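**Wood-look trays: wipe, oil, or leave alone?**

**irnstead_kitchen**

Hi all, I've been setting up for soup nights again now that it's October, and I pulled out the tray I always use. I bought it years ago at a little shop in Wurwood and I've never been sure how to look after it. My sister swears it needs oiling twice a year. I've only ever wiped it with a damp cloth and it still has its shine, so I don't want to start something I'll regret! I love the swirly part in the middle, and I'd hate to see that go cloudy.
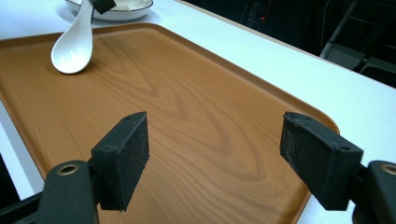 ### Replies

**ManjuKushwaha**

Oh, that's a pretty one, and the white soup spoon looks lovely against that caramel color. Please don't oil it yet! With a glossy finish like that, the oil has nowhere to go – it just sits on top and gets sticky, and then you're forever chasing crumbs out of it. I did that to one of mine and spent a whole evening with dish soap getting it back. Damp cloth, dry it right after, done.

**zorkevum**

I'm going to disagree a little, Manju. Plenty of glossy trays are real wood under a thin coat, and once that wears through at the lip you want oil on there before soup gets in. My grandmother's was oiled every winter and it outlived her kitchen table.

**ManjuKushwaha**

Fair enough for a worn one! But I don't see any wear on the part of the rim that's showing. I'd look at the underside first. If the grain looks printed or just stops, there's your answer and your sister can put the bottle away.

**mladenović_home**

Whichever it is, keep it out of the dishwasher. I lost 2 that way. Also, do you rest the spoon straight on the tray? I used to, and with anything with chili oil in it I got orange marks. Now I put out a little saucer.

**irnstead_kitchen**

I do, yes, mostly out of laziness, and the saucers are on the high shelf. No marks so far, but we're more of a miso household. I'll turn the tray over after supper and have a look.

**zorkevum**

Try a drop of water on the bottom too, somewhere hidden, and give it 3 or 4 minutes. If it soaks in, I'm right.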